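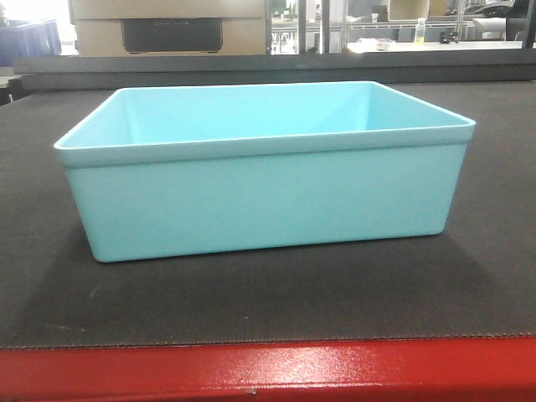

Empty turquoise bin on the dark mat.

Bin Tips for Picking Software

Teach the empty bin first. Save a background depth map with nothing inside, then let the planner subtract it. In Brusero this cut our false grasps from 56 to 2 over 436 tries.

Set the rim as a collision object – walls alone are too thin in most models.

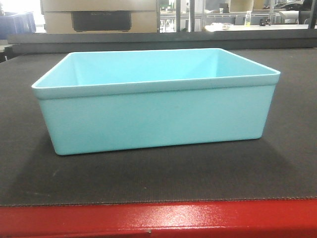

Pad the rim by 3 mm on every side. Redo the bin pose any time the mat gets moved.

Shiny steel shelving is harder. Mask the front beam in the depth image before planning, or Plunero will fit surfaces to the glare.

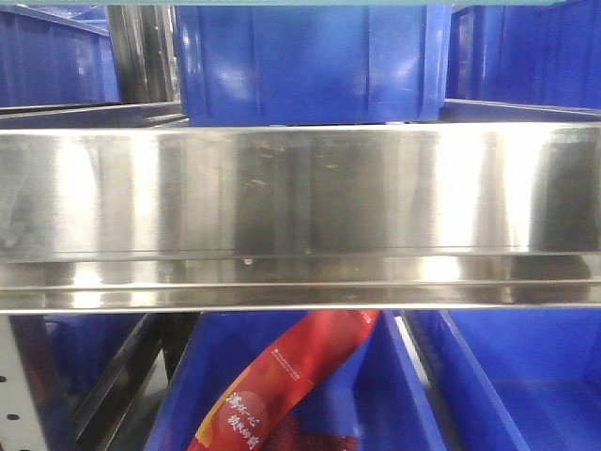

For glossy bags, lower the exposure and merge several shots. Keep one config file per bin color and put the date in its name, like 2020-10-20.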